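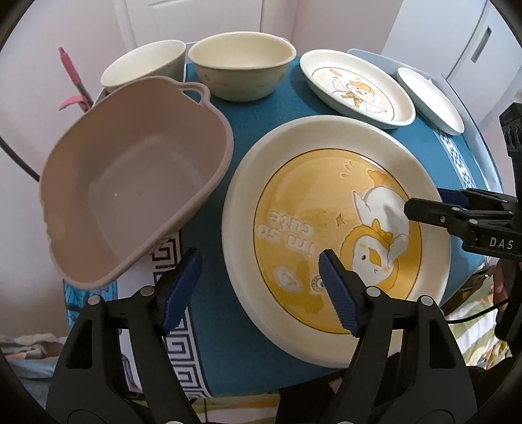
*El plato grande del pato, sobre el mantel azul verdoso.*

**nerea_sotomayor**
Hola a todos. Perdonen mi español, todavía lo estoy aprendiendo. Compré esta vajilla de patos en el mercadillo de Tamayo, por 59 euros todo. El plato grande tiene un anillo dorado fino alrededor del centro amarillo. ¿Puedo meterlo en el lavavajillas?

**joltow**
Yo no lo haría. El dorado se va con los lavados. A mano, en un barreño y con esponja blanda.

**sulirero**
No estoy de acuerdo. Tengo platos con filo dorado desde hace 3 años, siempre en programa corto, y están iguales.

**joltow**
Depende de si el dorado está debajo del esmalte o encima. ¿Se nota con la uña?

**nerea_sotomayor**
Se nota un poquito, creo. El plato ovalado, el del pato con sombrero marrón, también lleva anillo. Entonces lavo los dos a mano.

**sulirero**
Como quieras. El microondas sí que no, con dorado saltan chispas.

**nerea_sotomayor**
Gracias, esto no lo había pensado. El cuenco lo usaré para la sopa. Y el «i'm so cute» le gusta mucho a mi hija.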